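Why do two bat virus trees from the same data look different?

Posted by Osten

I have 55 partial polymerase sequences from bat fecal samples and I'm trying to place them among known coronaviruses. My neighbor-joining tree puts 7 of them in a group of their own. The maximum likelihood tree scatters the same 7. Which one do I trust?
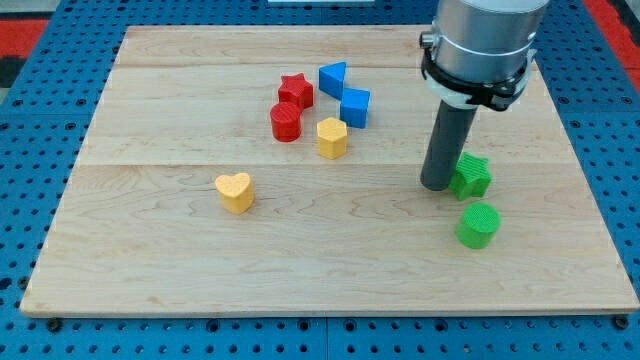 Colored blocks on a wooden board.

Skurka
Check your alignment before you blame the method. If those 7 reads are short, say under 300 bases, there may not be enough signal to place them anywhere. Look at the bootstrap values on the branches that move. Mine were terrible until I trimmed the ends.

Tomomi Kaneko
Agree on bootstraps. Also try a different outgroup, and run a recombination check if you have longer sequences. Spike and polymerase often give different trees in these viruses. I wouldn't name a new group from one short fragment.

Zalewska
Just use maximum likelihood, everyone does. I ran 1,282 sequences overnight in December on an old desktop and it was fine.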